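스코릭 풋볼 아카데미 소개

유소년부터 성인까지, 지역 축구를 함께 만드는 클럽
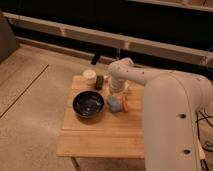 작은 탁자 위로 팔을 뻗은 흰색 로봇 팔

클럽 개요

스코릭(Skoryk) 풋볼 아카데미는 다미누라(Daminura) 지역을 기반으로 유소년 축구 교육과 성인 아마추어 팀을 운영하는 법인입니다. 현재 등록 회원은 782명이며, 유소년부와 성인부로 나누어 활동하고 있습니다. 성인 1팀은 반몬트(Barnmont) 지역 리그 3부에 소속되어 있습니다.

연혁

아카데미는 동네 학부모들이 주말마다 열던 축구 교실에서 출발했습니다. 첫해 수강생은 31명이었고 전용 구장 없이 학교 운동장을 빌려 썼습니다. 이후 성인팀을 창단하면서 리그 참가 자격을 신청했고, 한 차례 반려된 뒤 시설 기준을 보완하여 승인을 받았습니다. 당시 문제가 된 것은 원정팀 탈의실 면적과 조명 밝기였습니다. 두 가지 모두 이듬해 8월 개막 전에 공사를 마쳤습니다.

2018년 11월 17일에는 정기총회에서 법인 전환 안건이 통과되었습니다. 이때부터 유소년부 회계와 성인팀 회계를 분리하여 관리하고 있으며, 성인팀의 리그 성적이나 승강 여부는 유소년부 회비에 영향을 주지 않습니다.

운영진

대표 라사 오르그(Rasa Org)
클럽 운영 전반과 리그 사무국 협의를 담당합니다. 법인 전환 이전에는 유소년부 총무로 일했습니다.

기술이사 자하르 팔라마르추크(Zakhar Palamarchuk)
연령별 훈련 계획과 지도자 교육을 맡고 있습니다. 선수 시절 포지션은 왼쪽 측면 수비수였으며, 현재 15세 이하 팀 감독을 겸하고 있습니다.

훈련 및 시설

주 훈련장은 유르덴(Jurden) 구장입니다. 인조잔디 정규 구장 한 면과 소형 구장 네 면이 있고, 성인 1팀의 홈 경기도 이곳에서 열립니다. 유소년부는 연령에 따라 네 개 반으로 나뉩니다. 12세 이하 반은 소형 구장에서 훈련하며 경기 결과를 순위로 집계하지 않습니다. 13세 이상은 지역 유소년 리그에 참가합니다.

우천 시에는 훈련 시작 두 시간 전까지 문자로 진행 여부를 알려 드립니다. 천둥, 번개가 있으면 실외 훈련은 취소되며 보강 일정은 해당 월 안에 잡습니다.

리그 운영에 대한 입장

최근 지역 리그의 참가 팀 수와 승강 방식을 두고 여러 의견이 나오고 있습니다. 저희 클럽은 시즌 도중에 규정을 바꾸는 것에 반대하며, 변경이 필요하다면 모든 회원 클럽의 표결을 거쳐 다음 시즌부터 적용해야 한다고 봅니다. 빈자리가 생긴 경우에도 새로 들어오는 팀은 기존 팀과 같은 심사를 받아야 합니다. 이 입장은 리그 사무국에 서면으로 제출했습니다.

회비 및 가입

회비는 분기별로 납부하며 형제자매가 함께 등록하면 둘째부터 감면됩니다. 유니폼은 별도 구매이고, 훈련용 조끼와 공은 클럽에서 제공합니다. 신규 회원은 정식 등록 전에 체험 훈련에 3회까지 참가할 수 있습니다. 체험 훈련에는 축구화와 정강이 보호대를 준비해 주십시오.

성인팀 입단 테스트는 시즌 종료 후 한 번 실시하며 일정은 공지사항에 게시합니다.

문의

가입 및 체험 훈련: 유르덴 구장 관리동 1층 사무실
경기 일정 및 입장권: 홈페이지 경기 안내 메뉴
사무실은 훈련이 있는 날 오후에 운영합니다.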